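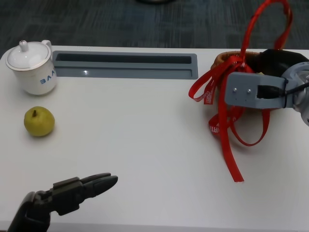

Bindlow and the Graltinier Ridge: Questions Before You Book

Last updated 04/08/2025
40 shares | 3 comments

The tourist leaflets for Bindlow all seem to copy one another, and they all say the same pleasant things. I have been there often enough to have doubts about a good part of it. These are the questions I get by email, with the answers I'd give a friend who was about to spend money.

Is Bindlow really a "mountain town"?

It's a town on a hill. The sign by the bus stop gives the elevation as 3,679 feet, and I have no reason to argue with the sign, but the road climbs so gradually from Anley that you may not notice you've gone up at all. The streets are steep at the north end and flat everywhere else. If you picture chalets and goats you will be let down. If you picture a market town with cool evenings you'll be fine.

Can you see the snow peaks from town?

The leaflet says "from every window." I have stayed in three different places and seen them from one, standing on the bath. The real view is from the ridge, and it depends on the weather. June is the month they push hardest, and June is when I've had the worst luck: haze by breakfast, cloud by lunch. I'd take a cold clear week late in the fall over any of the summer packages.

What is Graltinier, and is it worth the climb?

Graltinier is the long ridge above the town, with the ruins of a watchtower at the eastern end. You'll hear that the tower is very old and that a queen was shut up in it. I've asked which queen and had a different answer each time. What's left is a low wall you could step over and an information board with the text bleached off.

The ridge itself is a good walk. The path is clear, the slope is steady, and there are places to sit. Allow 2 hours up if you're reasonably fit. The board at the bottom says one hour, and I would like to meet whoever timed it. 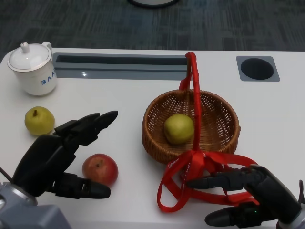 A lidded mug at the far corner of the table.

Should I take the jeep tour?

They'll tell you the jeep goes "to the summit." Ask where it stops. When I took it, it stopped at a parking lot well below the ridge line, next to a gift stall, and we had to walk the rest anyway. The driver was pleasant and knew the birds. For people who can't manage the lower part of the path it could be a fair deal, but get the price for the round trip before you climb in, and get it for the whole group. I've heard too many stories about the fare down being extra.

How do I get there from Anley?

By bus, from the stand behind the old post office. There's a printed timetable and it has some connection to what happens. The first bus of the morning is the dependable one. The last bus back is the one to worry about: it leaves when it's full, and if it fills early, it leaves early. Shared taxis wait at the same stand and will swear the bus has been canceled. Go and look for yourself.

The train people mention on travel forums does not go to Bindlow. It goes to Anley, and you still need the bus.

Where should I stay?

Down in the lower town, near the market, unless you like carrying bags uphill. The ridge road has newer hotels with big glass fronts, and they charge for a view you may never get. I'd be slow to trust the star ratings painted on the gates. As far as I can tell, the owners award them.

Wherever you go, ask three things: is the hot water on all day, is the heating included, and is there building work next door. There is nearly always building work next door.

Is the food any good?

Better than I expected, once I'd stopped eating where I was told to. The market stalls do dumplings and a thin noodle soup that's hard to beat on a cold day. Hồ, the small place at the bottom of the steps, gets recommended by every driver in town, which put me off for two visits. I was wrong about it. The soup is excellent and the bill matched the menu. Go early, as the kitchen closes when the pot is empty.

I can't say the same for the "heritage dinner" sold at the hotel desks. It was a buffet.

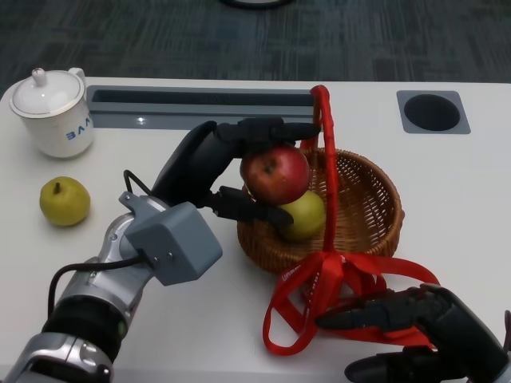 Do I need a permit?

Not for the town, and not for the ridge as far as the watchtower. Past that, I've been told yes, no, and only on holidays. The office beside the clinic is the one to ask, and it's the only answer I would rely on. Don't buy a permit from anyone who walks up to you at the bus stand.

Is the lake worth a side trip?

The lake on the map is a reservoir. It's a nice enough reservoir. The boat rides advertised in Anley weren't running on either of my last two visits, though the posters were still up and somebody was still selling tickets.

How many days should I plan?

The packages start at five nights. I think that's for the benefit of the hotels. Give yourself two full days, so that you have a second shot at the ridge if the first one is clouded in, and a spare morning for the market. Sunday is the big market day and the hardest day to get a seat on the bus.

Are the "before it gets crowded" ads true?

I first read that line many years ago. It's busy on holiday weekends and quiet otherwise. Parking is a mess in any season.

Comments (3)

ridgewalker_west
Agree about the jeep. We got dropped at the gift stall too and the guy wanted more to take us back down. We walked. Took my knees a week to forgive me.

Guest
I think you're too hard on the watchtower. With the right light it's a lovely spot and my kids had a great time there. The queen story is fine, let people have a story.

soupfirst
Is Hồ open in the winter? Their door said closed for the season last time but a driver told me that sign is always up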